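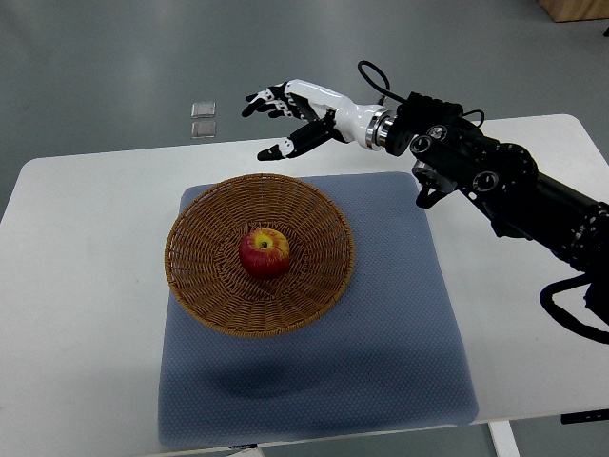

*Robotic hand over an apple in a wicker basket, Manipulation Laboratory, Nendavard Institute.*

# Call for Participants: Teleoperation Demonstrators, Jerine Project

The Manipulation Laboratory of the Nendavard Institute invites applications from adults who wish to take part in the Jerine project as paid demonstrators. Demonstrators guide a robotic arm and hand through short household tasks. The recordings form the training examples from which a control policy is learned. Previous experience with robots is not required.

Applications are accepted until 1 February 2022. Late applications will be placed on the reserve list.

## The work

Each demonstrator is assigned to one station for the length of a session. A station consists of a table, one arm with a four-fingered hand and thumb, and a set of everyday objects. The demonstrator wears a tracked glove and headset, views the table through the head camera, and moves the hand by moving their own.

The current task list covers the handling of fruit, containers, cloth items and kitchen tools. A typical instruction reads: "Pick up the apple and hold it clear of the basket, then put it back." The demonstrator carries out the instruction, returns the hand to its resting position, and marks the attempt as complete, incomplete or void. Between attempts, the session operator changes the placement of the objects according to a printed sheet.

Attempts that go wrong are kept. Demonstrators should not repeat an attempt in order to replace a dropped object or a poor grasp with a better one, and should mark the first attempt truthfully. Payment does not depend on the number of completed attempts.

The full task list contains 168 instructions. No single demonstrator is expected to perform all of them.

## Schedule and location

Sessions take place at the Dametberg building, ground floor. A session lasts three hours, including two rest periods of 15 minutes. Each participant is asked to commit to 13 sessions, to be completed before the end of September. Morning and afternoon places are available; evening places are limited and are given first to applicants in full-time employment.

The first session is a paid training session. Participants who find the headset uncomfortable may withdraw at that point or at any later time, and will be paid for all sessions attended, including any session left early.

## Who may apply

Applicants must:

- be at least 18 years of age;
- be able to follow spoken and written instructions in English;
- have normal or corrected vision (glasses may be worn under the headset);
- be able to sit or stand with one arm raised to chest height for periods of up to ten minutes;
- have no history of seizures triggered by flashing light or screen use.

Left-handed applicants are especially encouraged to apply. They are underrepresented in the recordings made so far, and the Laboratory wishes to correct this. Current employees of the Institute and members of their households are not eligible.

## Payment

Participants receive $114 per session. Payment is made by bank transfer at the end of each calendar month. Local travel costs are repaid on presentation of a ticket or parking receipt.

## Data and privacy

The Laboratory records the motion of the glove and headset, the motion of the arm and hand, the camera views from the station, and the marks given to each attempt. Participants' voices are not recorded. Recordings are stored under a participant number. The list linking names to numbers is held separately by the project office and is destroyed when the final payment has been made.

The recordings, without names, may be shared with other research groups and may be published. Applicants who do not agree to publication should state this in their application; they may still be accepted for tasks reserved for internal use.

## How to apply

Please send a short letter, no longer than one page, giving your name, contact details, dominant hand and the times of day at which you are available. No résumé is needed. Letters should be addressed to:

Veronika Kovács
Participant Coordinator, Jerine Project
Nendavard Institute
Dametberg Building, Room 101

Letters may also be handed in at the reception desk on the ground floor. Applicants will receive a written reply within two weeks of the closing date. Persons requiring step-free access or other arrangements are asked to mention this in their letter so that a suitable station can be assigned.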